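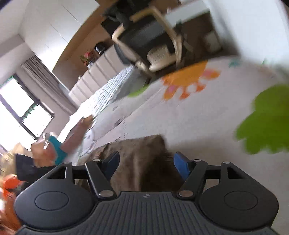
¡Hola a todos! Por fin me puse con el rincón de juegos de los chicos y estoy contentísimo con el cambio. Los peluches y las mantitas andaban por toda la casa, así que ahora se juntan cada noche en un solo sitio (lo gris y peludito también, que era lo más difícil de encontrar a oscuras). La colchoneta blanca con la flor naranja queda extendida siempre, y la silla de madera, fuera de ella, para el adulto que lee el cuento. ¡Me encanta!

Marlina Ngau escribió:
> ¿Alguien guarda los peluches por tamaño?
> Tengo 2 cajones y no me alcanzan.

Marlina, por tamaño no, ¡prueba con una cesta baja!

Un abrazo,
Sebastián Insaurralde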